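4.2 Bare walls and slotted uprights

I said in the last section that I'd come back to the walls, and I do think they deserve more room than they usually get. When I started visiting shared workrooms for this project I had a notebook full of headings for benches, shelves, lighting and floor coverings, and nothing at all for the plain painted stretches in between. By November I was writing more about those stretches than about the benches.

Let me start with the uprights, as they changed how I looked at everything else. By an upright I mean any metal post that runs vertically through a room's working area and isn't part of the building. Most of the ones I met were aluminium with a groove down at least one face, the kind you can bolt a bracket to wherever you like. Across the Zelberg and Plidau sites I logged 37 of them. I left out table legs (after a long back and forth with Shagufta Durrani, who did the second round of coding and thought I was being too strict) and anything shorter than hip height.

People are oddly fond of these posts. One of the users at Zelberg called hers "the good corner", by which she meant a post, the bit of wall next to it and whatever she could reach without taking a step. I loved that, and I've used "corner" in her sense ever since, even where there's no real corner to speak of. A post gives you an edge to line things up with. You can tape a note to it, hang a tool off it or just use it to say where your patch stops and mine begins – and quite a few people did exactly that in the interviews without being asked. Rajput (the site, where I only managed a short visit) had fewer posts and a lot more arguing over whose patch was whose, although I wouldn't want to hang too much on one visit.

The wall is a different story. In our coding scheme a wall gets a score for marks, fixings and attached paper, and I had guessed that walls near posts would score higher, on the grounds that busy spots collect clutter. They scored lower. Near a post, people seem to put their bits and pieces on the post and leave the paint alone. Figure 4 gives a sense of how plain the paint can stay right where the work is going on, with little more than a dark speck to code on the part of the wall we can see.

Figure 4. White wall and silver upright, with a narrow groove in the face of the metal. 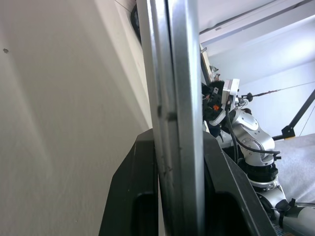 Do people leave the wall bare because they've been told to?

Mostly they don't mention any rule. Only 2 of the people I interviewed brought up a policy on drilling or taping, and both of them worked at Plidau. Everyone else talked about habit, or about not wanting to patch the paint later.

That answer surprised me a bit, so I went back over the transcripts looking for softer versions of the same idea. There were plenty of grumbles about old screw holes, and one very long and very funny account of trying to match a white paint that came in more kinds of white than anyone could want. There was much less talk of permission than I'd expected. Shagufta read the same transcripts separately and ended up in the same place, though she gives more weight than I do to people simply copying whoever had the spot before them. I think she may be right. We didn't ask about earlier users directly and I wish we had.

A word on colour, as a reviewer of an earlier draft asked about it. The pairing of white paint and silver metal was by far the most common one in our notes, and I don't read any taste into it. The two sites that let us see their ordering sheets had both bought Joltska posts in the standard finish, and the walls had been white before anybody moved in. What did come up in interviews was glare. More than 10 people told us that a pale wall beside bright metal was tiring late in the afternoon, and a few had stuck matte tape down one face of the post to take the shine off it.

There's also the groove. We coded a groove as "in use" if it held a bolt, a clip, a cable or a strip of any kind, and "open" if it didn't. Small marks on the face of the metal went into a column of their own, which is a messy column, because a scratch, a pencil tick and a fixing hole all look much the same from a distance. I'd treat those numbers with some care. Where we could get up close and check, we did, and the corrected entries are the ones used in section 4.3, where I compare posts that stand beside a wall with posts out in the middle of the floor.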